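Bimanual folding from hand-held gripper demos: is the planner doing anything?
Forum > Manipulation > Software

tatami_pose
Trying to get the Hasance stack to learn folding from hand-held gripper data. 487 episodes so far, two grippers per episode. Pose comes from each gripper's own wrist view. My loss looks great, which is why I don't trust it. Typical view, striped knit on a green woven mat:

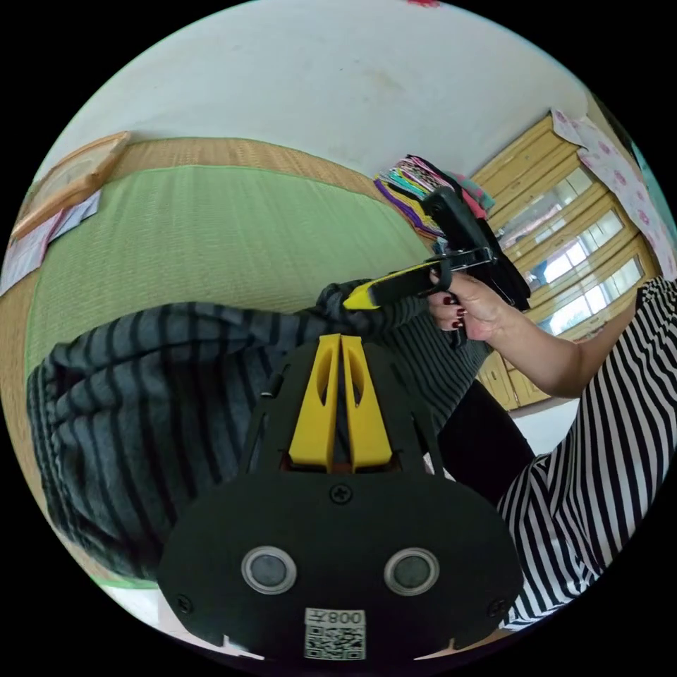 Reply 1
ksoltani_not_that_one
What does your pose drift look like over one episode? Fine parallel weave is miserable for feature matching. Every patch looks like its neighbour. Hasance claims 2 mm and I have never seen it outside their own plots.

Reply 2
Manouchehr Soltani
Disagree. There's plenty besides the mat to track. Look at the window, the rod of clothing, the wall edges:
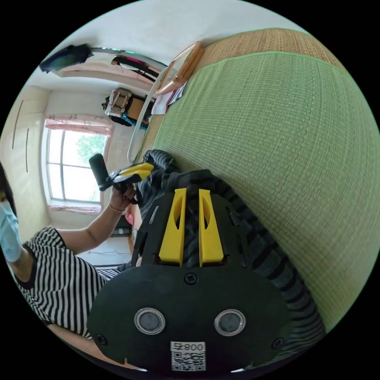 Reply 3
ksoltani_not_that_one
Sure, until you tilt down and cloth fills the middle. Then you're tracking the one thing that's supposed to move. Mask the fabric, rerun, and post both trajectories. I'd also mask the other person's sleeve. Black and white stripes will grab every corner detector going.

Reply 4
Kwok-wai Mak
We used the Ahmadpour planner on top of similar data at Clemville. Replaced its output with a nearest-neighbour lookup and the scores barely moved. I'd run that before praising anybody's planner.

Reply 5
tatami_pose
Masked rerun on 30 episodes: drift is lower on most, worse on a handful. Lookup baseline still going. Different kind of frame here, grasping off the stack:

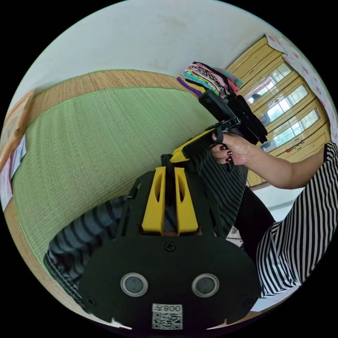

Second gripper closed on a folded black cloth, striped fabric nearer the camera.

Reply 6
Manouchehr Soltani
Black fingers on black cloth. Good luck getting a contact label from pixels. Use the gripper width.

Reply 7
ksoltani_not_that_one
Width won't tell you if it's one layer or three. Which ones got worse?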